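Household Tips: Bed Making, Notes from the Skaroveck Open Day

Filed under Bedroom, Laundry

Skaroveck held its open day in Clesport in September. Most of the floor was given to kitchen handling, but the bedding station ran all afternoon and produced the more useful notes for a household. Demonstrations lasted 20 minutes, with questions after. Norbert Farkas ran the hand-held gripper and Randa Saab talked through each step.

The tool has two fingers and no palm. It can hold one fold of cloth at a time, so every habit a person has with a free second hand has to be replaced by an order of work. The order transfers well to anyone making a bed alone.

Tips taken from the session:

Lay the duvet flat before the cover comes near it. Square it to the head of the bed.

Find the closed corners of the cover first. Turn it inside out, reach in, and take one corner in each hand. The gripper does these one after the other.

Take a deep fold. A pinch of 5 centimeters held through the pull. A pinch at the very edge slipped twice while I watched.

Pull low and along the mattress. Lifting the cloth high brings the whole weight of the cover onto one point.

Keep tags at the foot end. Saab uses them to tell the foot from the head — quicker than measuring sides on a nearly square cover.

Iron nothing. Shake the cover out within 30 minutes of the dryer stopping and fold it once, lengthwise.

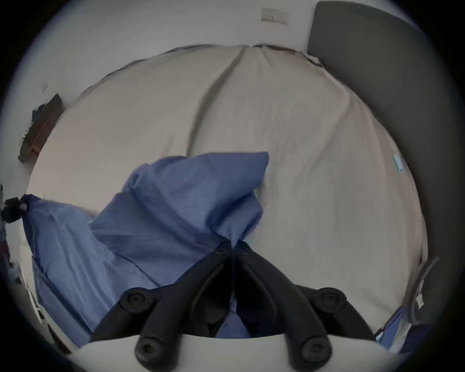
Ingvild Berge wrote in after the first version of these notes to say that the inside-out method is slower for her on a king size. She lays the cover on top of the duvet, open end at the foot, and feeds the far corners up by hand, then clips them with clothespins before shaking. She also asked whether the deep fold marks linen. At the station only cotton was used, so I can't answer for linen.

The full bed took the gripper 55 minutes, pillowcases included. Pillowcases were the slow part. Farkas advised folding the pillow in half lengthwise before it goes in, and letting it open inside the case.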